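Home Stories Desks Shops Archive Contact

Fenna Vanhove wants her desk back every night

March 7, 2018

Fenna Vanhove talks fast and clears up while she talks. We had 47 minutes between her two calls, and she spent a good part of it winding a cord around her hand.

She runs Wunuvine, a small shop that sells writing paper and desk things by mail. Before that, nine years at Stevgate doing page layout, at what she calls "the worst desk in the state." Coffee rings. A drawer that wouldn't open. "I lost a passport in that desk. It was in there two years."

So now she has rules. Not many. Everything that lives on the table gets put down in the same spot at the end of the day, and anything without a spot goes in a box by the door. The box gets emptied Fridays, or it's supposed to.

"People think I'm neat. My car is a disaster. Ask anyone who's been in my car."

The table is where it started. She bought it used, a big ugly thing with burns on top, and couldn't afford to have it refinished. What she had was packing paper, left over from the first Wunuvine orders. A roll of 200 feet. She pulled a length of it across, taped it underneath and figured it would last a week.

"It lasted till May. I was writing phone numbers on it, I was doing sums on it. Then you rip it off and you have a new desk. Best thing I ever did and it cost me nothing."

Brown, always. She tried white and it showed every crumb. She also tried a felt cover from Rotich, which she liked the look of, but it pulled at the paper when she was writing and she gave it to her sister.

What about the stuff on top? Her list is short. A lamp with some color to it. The laptop, shut when she isn't typing. A flat pad. The phone.

"Shut the laptop. That's my whole sermon. If the lid is up you're going to look at it. I do my orders by hand first, on a sheet, then I open it and put them in. Takes me longer, I dont care."

The lamp she is firm about. Her old one was gray and she kept knocking it over. "I think I just stopped seeing it. You get a blue one, a red one, whatever, your hand goes around it."

Cords are the part she hasn't solved, and she says so before I can ask. She has bought clips, sleeves, and a tray from Prirum that screws on under the table and that she took down again after a month.

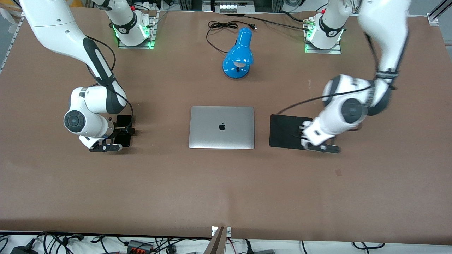
"Push them to the edges. That's as far as I've got. Power strips along the back, along the front if you have to, and keep the middle for working. I used to want them gone, like in the catalogs. You can't, you need them. So they get the edges and I get the middle."

And the phone? Long pause, for her. She used to keep it face up next to the pad. Now she moves it around during the day, and by evening it has to be back by the lamp or she can't sleep. She laughs at that but I don't think it's a joke.

Wunuvine sent out 1,097 parcels last year, all packed on the same table. On a heavy day she'll do up to 108, and for those she takes everything off, lamp included, and puts it on the floor in the order it goes back. Then a fresh peice of paper if the old one is torn.

Would she ever buy a nicer table?

"With what's under there? No. I've never even looked at it again. I'd have to meet the burns."

Her second call came in. She picked up, pointed me at the coat rack, and started smoothing down a corner of the paper with her thumb.

3 comments

deb_in_ohio
Doing the paper thing tonight!! We have a whole roll from moving. Does she tape the corners or fold them like a present?

Marcus T.
Disagree on the laptop, I need mine open for music. Agree on lamps.

paperclip77
Which felt cover was it, the thick one? Mine pulls too and I thought it was my pen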